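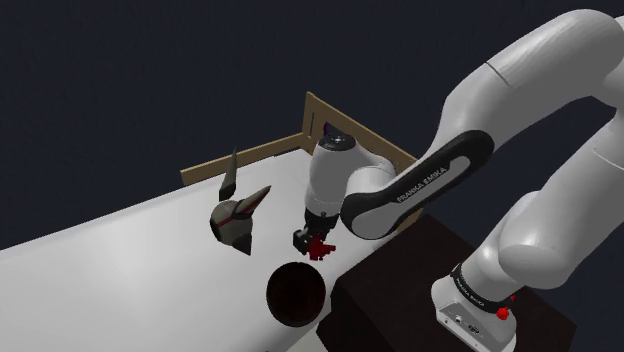 Two Grippers in Simulation: What We Measured and What We Would Not Claim
Student project report, Dultar Robotics Lab course, October 2019

1. Why we did this

The course handout says that a softer gripper "handles irregular objects better" than a plain parallel one. It gives no numbers. Our group had read the same sentence in two other places, also without numbers, and we decided to spend the project on checking it.

We compared two gripper models on the same simulated Franka Emika arm. The first, which we call Kesell, has two stiff parallel fingers. The second, Drovolow, has two fingers with a spring joint halfway along, so they can bend around whatever they close on. Both models were written by students in earlier years. That matters more than we expected, and section 5 goes into it.

2. Setup

The arm is mounted on a dark pedestal next to a white table. A dark round bowl sits near the table edge, and every trial has the same goal: pick up an object and drop it in the bowl. We put the bowl close to the pedestal so the arm has to fold back on itself to get there. In early tests with the bowl farther out, both grippers did so well that there was nothing to compare.

The objects are odd shapes with spikes and jagged edges. We picked them because a cube tells you very little. Any gripper can hold a cube. The smaller red pieces turned out to be the nastiest, as the points along the edges give the fingers almost no flat area to press on.

The same controller (named Rosales in the course code) ran both grippers. It moves above the object, comes straight down, closes the fingers, waits, lifts, and goes to the bowl. It does not try again after a miss. We left it alone for the whole project even though we were tempted to fix it several times, and we believe it favors the stiff gripper a little, as it was written for that one in the first place.

3. What counts as a success

We argued over this longer than over anything else. The old course script counts a trial as a success if the object's center is inside the bowl's rim when the clock runs out. It does not check how the object got there. When we replayed trials from the first batch, we found cases where the object had slipped out during the lift and bounced in off the table. The script called those successes.

We added a second check: the fingers must be touching the object until it is over the bowl. We call this a clean success. All results below give both counts, so readers can decide for themselves.

4. Results

We ran 612 trials with each gripper, using the same starting positions for both.

Kesell, script count: 424
Kesell, clean count: 251
Drovolow, script count: 424 plus a handful more, depending on how ties at the rim are scored
Drovolow, clean count: not reported, see below

The gap between the two Kesell counts should bother anyone who uses the course script. A large share of what it calls successes are drops that ended well. Earlier reports in this course used that script, and we would not trust their tables without a rerun.

On the script count the two grippers look the same. If we had stopped there, our report would have said that soft fingers make no difference, and that would have been a weak claim resting on a weak test.

5. Why there is no clean count for Drovolow

The contact check works by asking the simulator whether each finger is touching the object. For the stiff fingers this is simple. The bending fingers are built from two bodies each, and the upper one is missing its contact shape. It shows up on screen but the object can pass through it. We noticed this in replay, when a spike went into the finger and came out the other side.

So half of each soft finger was not really there. Our check missed real contact in some trials, and in others the object sank into a place where a real finger would have pushed it away. We don't know which effect was bigger. We tried adding the missing shape ourselves, and the object began to shake in the grip and then shot off across the table. Smaller time steps helped, but they made each trial so slow that we finished only 80 before the lab account ran out of hours. We do not think 80 trials from a half-tuned model belong in the same table as the others, and we left them out.

6. Other things we don't trust

Friction. Both grippers use the default value, which seems high. Lowering it a little in a quick test made the stiff gripper drop far more of the small pieces. We did not have time to sweep it properly, and choosing a value that "looks right" is how you get whatever answer you want.

Object position. The controller is told exactly where the object is. No camera is used for this. On a real table that position would come with an error, and an error is the very case where bending fingers are supposed to help. Our test may have removed the one situation the handout's claim is about.

Approach. Coming straight down is a poor choice for anything with a spike standing upright. Both grippers hit the tips on the way down, and a knocked-over object counts as a miss even when the grip itself had nothing to do with it.

7. What we would say if asked

We can't support the sentence in the handout and we can't reject it. What we can say is that the script count is too generous for the stiff gripper on these objects, and that the Drovolow model should not be used in a contact test until its upper finger bodies are repaired.

For the next group: start with the replay viewer before running a big batch. We ran the full set first and watched it later, which cost us most of May's lab hours. Put the clean check in the shared script. Add position error to the controller and test at least three friction values. If a real arm is free, even a few dozen trials on it would tell you more than another thousand of ours.

The modified script and the list of starting positions are in the course folder under our group number. The 80 slow trials are there too, in a separate file, with a note on the time step used.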